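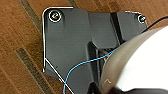
Chapter 6
Learning from the Wrist Camera

6.1 What this chapter covers

The previous chapter dealt with robots that see their work from a fixed point, usually a camera on a stand or a bracket above the bench. The geometry was simple: the camera stayed still, the arm moved, and one careful calibration tied the two together. This chapter moves the camera to the wrist. The view now changes with every movement of the arm, and the methods of Chapter 5 need to be rebuilt from the start.

We shall follow one study throughout, the Paltedley trials, in which an arm was taught by demonstration to approach small parts fixed to a surface and to stop at a chosen point beside them. The task is modest. It was picked for teaching because each stage can be repeated by a student group with an ordinary arm and a single camera, and because the errors it produces are large enough to measure with simple tools.

By the end of the chapter you should be able to set out a demonstration plan, say which parts of a wrist view carry useful information, train a basic policy, and report its results in a form that another group could check.

6.2 Why put the camera on the wrist?

A fixed camera sees the arm as well as the work. When the gripper closes in on a part, it often hides the very place where accuracy matters most. A wrist camera has a different fault. It carries its own obstruction with it, in that one or both fingers take up part of every view, but the obstruction moves with the camera. A learning method can come to treat it as a fixed landmark.

The finger is also a measure of distance. Close to a plate, for instance, it may cover one side of the part and the start of a wire, while the screw heads remain in clear sight. As the arm moves, the screws shift in the view and the finger does not. The Paltedley policy was given no model of the finger and no drawing of the part. Everything it used came from this difference between what moved and what stayed put.

Two practical points follow. The first is brightness. A pale finger close to the lens can be overexposed while a slot or recess in a dark part is lost in shadow. Setting exposure for the whole view gives a poor result in both places. In the trials the exposure was set on the part and then locked, and the finger was left to come out too bright.

The second is background. Planks with dark strips between them give strong straight edges, and a policy trained over one such surface may learn to follow the edges instead of the part. Section 6.5 shows how this was tested, by turning the part while leaving the surface alone.

6.3 The demonstrations

The training set held 2753 short demonstrations, each guided by hand from a random starting pose to the stopping point. The software used to record them, Skotix, stored the camera view and the joint positions together. A demonstration was thrown out if the finger touched the part before the stopping point or if the operator paused on the way in – pauses teach the policy to hesitate, and the habit is hard to remove later.

Loose cables and wires were left in place during recording. Students often want to tidy them away. Thin cables cross edges that the policy might otherwise rely on, and a policy that has only met tidy parts tends to fail on the first untidy one.

6.4 The two policies compared

Two policies were trained on the same data. The first, called Elter, took a single view at each step and gave out a small movement of the wrist. The second, called Au, took the current view and the one before it, and so had some sense of its own motion. Both were trained for 800 passes through the data, and neither was adjusted afterwards.

Each was then given 96 test approaches from starting poses that did not appear in training. Au reached the stopping point in 76 of them. Elter did less well, mainly in the last part of the approach, where the finger covers most of the part and one view looks much like the next. We return to these failures in Section 6.6 and sort them by cause.

Before you read on

Take a camera and hold it a hand's width above any small object with visible screws. Move it slowly to one side and note which features leave the view first. Repeat the movement with a finger held in front of the lens. Keep your notes, as they are needed for Exercise 6.3.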